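Dumadeck shoe plant puts robot arms on the lacing bench

WEDLEY – The Dumadeck footwear plant on Codden Road has started using robot arms in its finishing room, where work shoes are laced, checked and paired before they go into boxes. The first cells went into daily use in October, and the company said this week that it will keep them running through the rest of the year.

Two cells are in place. Each has a pair of arms working over a white tabletop inside a small walled booth. They handle the plain black service shoe that makes up most of what Wedley ships, sold mainly to restaurants, hospitals and hotels.

Dumadeck said no jobs have been cut in the finishing room and that none will be cut this year. It has not made a promise beyond that. What has changed is who does what during a shift, and how people move between benches.

Until last fall, lacing at Wedley was done entirely by hand. A worker took a shoe from the rack, threaded it, pulled the laces even, tucked the ends and set the shoe down with its mate. On a normal day the room turns out 2,470 pairs. People who have worked the bench for years tend to have the same complaints, mostly sore thumbs and stiff necks, and the plant's own injury log lists hand and wrist strain more often than anything else in that room.

The cells do not yet do the whole job. Threading a lace through the eyelets is still done by people at the main bench. The arms are being used for the steps around it: turning a shoe to the right position, holding it, drawing laces out to the side and pulling them snug. A worker then looks over each shoe, fixes what needs fixing and matches the pair.

On the present schedule the two cells together handle 890 pairs a day. The rest still goes through the hand bench as before. The company said it would not raise the number until the share of shoes sent back for rework comes down. It would not say what that share is now.

Laces are the hard part, according to a short summary of the project that Dumadeck posted in the break room and shared with this paper. A shoe keeps its shape when it is picked up. A lace does not, and it rarely lies the same way twice. Black laces on a black shoe make it harder again, and the plant tried several kinds of lighting in the booths before settling on one. The summary also says the arms are slower than a practiced hand on almost every step.

The equipment was set up by Śliwiński, an automation contractor that has done packing-line work for Dumadeck before. Its technicians were on site through most of the fall and now come in when there is a fault the plant cannot clear itself.

How the shifts work now

Nine people in the finishing room have been trained to run the cells. Training took place on paid time and covered loading, stopping and restarting the arms, clearing a snagged lace and writing up faults. Working in the cell area is voluntary for now. Those who sign up spend half a shift there and the other half at the hand bench or in pairing.

The half-shift rule came from the workers. In the first weeks, people assigned to a cell stayed there all day, and several asked to be moved. The work was easier on the hands, they told the shift office, but it involved a lot of standing and watching, and the time dragged. Some also missed talking across the bench. The booths face the far wall, and a person at a cell has their back to the rest of the room.

The company agreed to the split and has added a stool at each cell. A request to turn the booths around is still open. Dumadeck said it would mean moving power and air lines and would have to wait for the summer shutdown.

Pay was the other question. Finishing workers at Wedley earn an hourly rate with a bonus tied to pairs completed. Because the cells are slower, people working there would have lost part of that bonus. Under a temporary arrangement, their cell hours are paid at their own average from the previous quarter. The arrangement runs until the end of June. Several workers said they would stop signing up if it were not renewed, and the company said talks on a permanent rate have started.

There is also a new job in the room. A cell lead on each shift keeps the fault sheet, decides when a cell should be stopped and shows new people how to use it. Both lead posts were filled from the finishing bench, and both carry a higher hourly rate. Applicants did not need a technical certificate, although the plant is paying for the two leads to take an evening course in basic electrical maintenance.

Not everyone is persuaded. Some of the longer-serving workers said they expect the hand bench to shrink as people retire and are not replaced. Dumadeck did not dispute that this could happen. It said it has had trouble filling finishing jobs for several years and that open positions at the bench are still being advertised.

Work in one of the cells: the left arm's gripper is close to the outer ends of the laces, and the fingers of the right arm's gripper meet the other side of the shoe.

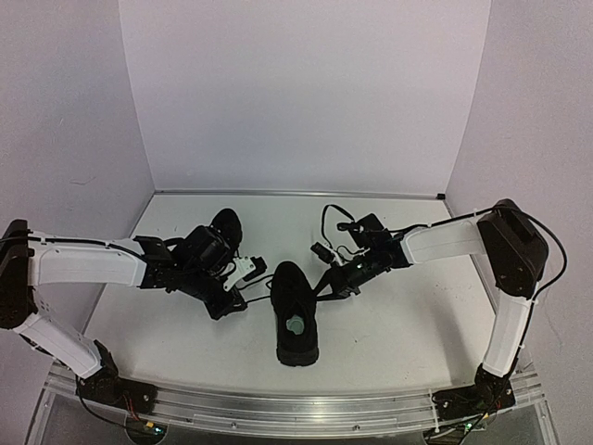
What comes next

The plant will look at the results again before the summer shutdown. It wants to know how many shoes need rework, how often the cells stop and whether reports of hand strain go down. The last of these will take longest to judge, as most people still spend at least half their time lacing by hand.

If the numbers are good enough, Dumadeck may add cells for a second style, a brown ankle boot with longer laces and metal hooks. Śliwiński has been given sample boots to work with but no order has been placed. The company said threading will stay with people for the time being, whatever is decided about the boot.

Workers have been asked to put their own comments on the fault sheets, and the leads go through them with the shift office every two weeks. Among the changes made so far are a lower loading shelf, a louder stop signal and a second bin for rejected laces. A request for a mat on the floor in front of each cell has been approved, and the mats are on order.

Dumadeck will hold an open evening for employees' families at the Codden Road plant in the spring, with the finishing room included in the tour. Closed-toe shoes are required. Sign-up sheets are at the front office.

Posted 2/20/20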